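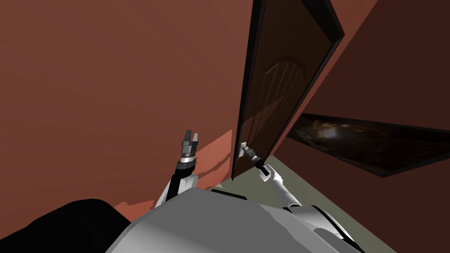
Reading Habits and Short Book Reviews
Project report, second semester

1. Why I chose this topic

In our course every student had to do a small project about reading. I wanted to know if people choose a book differently when the review is very short. At home I read mostly reviews of one page or more, and often I know the whole plot before I open the book.

2. What I did

I wrote reviews for 8 novels which are in the library of Stestano. For each novel I made 2 versions. The long version had four paragraphs, and the short one had a limit of 200 characters. Then I put the reviews on a shared page called Etska, where students of our department exchange books. The long versions were online in the first month and the short versions in the second month, which was June. I wrote down how often each book was requested.

The most difficult part was the short version. My first drafts only repeated the plot. After advice from my tutor I started with the feeling of the book and left the names of characters out.

3. Results

Of the eight novels, 4 were requested more often with the short review. Two had the same number in both months, and 2 were requested more often with the long review. These last two are both family stories over several generations, and I think readers want to know more before they start such a thick book.

In the comments, some readers wrote that the short text made them curious. One reader complained that she could not see if the ending was sad.

4. Problems

June is the month of exams, so the two months cannot be compared well. Also the same readers saw both versions. In a better project there would be two groups of readers at the same time.

5. Next step

I would like to repeat the work in autumn with poetry books. For poems I have to find another way to write the short text, maybe with one line from the book itself.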